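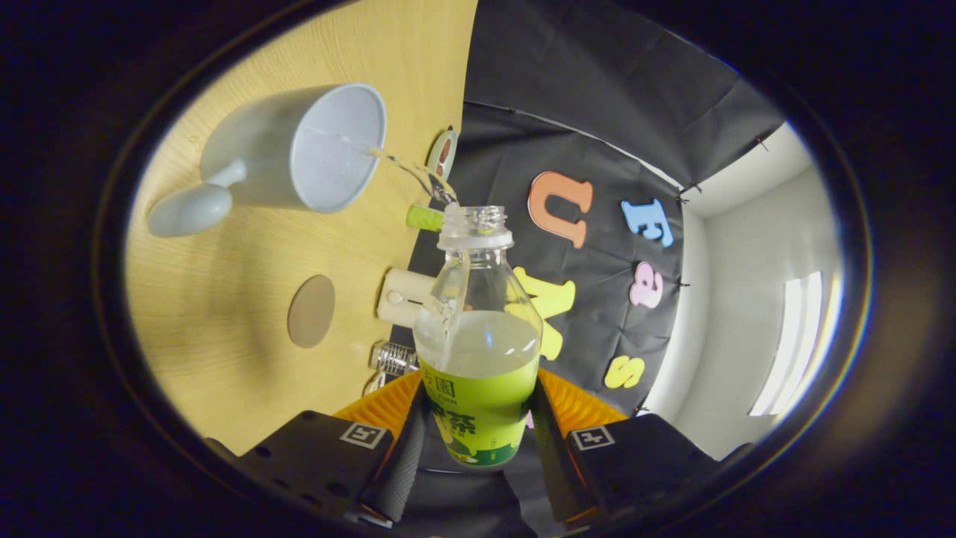 Flukeda releases pouring module for its manipulation software

Flukeda has released a new version of Tister, its open control stack for robot arms, with a module for pouring drinks and other liquids from handheld containers. The update went up on Sunday and replaces the experimental pouring code that has been in the repository since September.

The old code treated a pour as a fixed wrist movement. The arm lined up over the target, tilted at a set rate and came back after a set time. Users reported that it coped well enough with a full bottle and poorly with one that was half empty, where the liquid starts to leave the neck much later in the tilt.

In the new module the tilt is no longer scripted. A policy trained on human demonstrations looks at the wrist camera picture and chooses the next short stretch of motion, which a lower-level controller then smooths and checks against the arm's joint limits. If the policy asks for something the arm can't do, the controller slows down and holds the container at its last safe angle until a new command comes through.

The demonstrations were recorded with hand-held grippers and no arm attached. Flukeda collected 591 of them for pouring, using bottles, cartons and jugs with a range of cups, mugs and bowls. After trimming and filtering, 321 went into training. Most of the rest were dropped because the camera tracking had slipped partway through, and a smaller number because the rim of the cup was out of view during the pour. Both sets are available for download, including the rejected recordings, which are kept in a separate folder with the reason for each rejection.

Clear bottles gave the team the most trouble. Depth estimates tend to go straight through thin plastic and land on whatever is behind it, so an early version of the planner often placed the neck of the bottle several centimetres from where it was. The released version ignores depth inside the gripped object. It works out the position of the neck from the colour image and from the known position of the fingers, and asks for depth only on the receiving cup and the table.

The release notes list several other changes:

Finger markers are now detected before lens correction, so gripper width is still reported near the edges of a fisheye image.

The planner can be given a keep-out height above the table, which stops the arm from sweeping low over small items on its way back.

Logs record the tilt angle and the policy's chosen action on the same clock. In earlier versions they could drift apart on long runs.

The replay tool opens recordings longer than 600 seconds without splitting them.

Stopping at the right level remains the weak point. Tister doesn't measure how much liquid has gone into the cup, and the policy judges it by eye from the wrist camera. With a dark liquid in a pale mug this is usually good enough, according to the notes. Pale liquids are harder to read, and the notes advise setting a maximum pour time for them. Support for a scale under the cup is planned, though no version number has been attached to it.

Holanda, a small integrator that builds counter-top service stations, tested the module before release on 2 of its own arms. It reported fewer spills than with its in-house script but asked for a quicker return to upright at the end of a pour, as the last few drops were ending up on the table. That setting is now exposed in the configuration file under the pour section. The default hasn't changed — Flukeda says a fast return caused splashing with wide-necked jugs.

Anyone upgrading from the experimental code will need to move their calibration files by hand. The camera-to-gripper transform is stored in a new format, and the old files load without an error but with the axes swapped. A conversion script is included in the tools folder, and Flukeda recommends a dry run with an empty bottle before anything else.

The module runs on the same hardware as the rest of the stack. A version for the Nemetti gripper, which has a shorter finger stroke and can't get around wider bottles, is in testing and will be released separately.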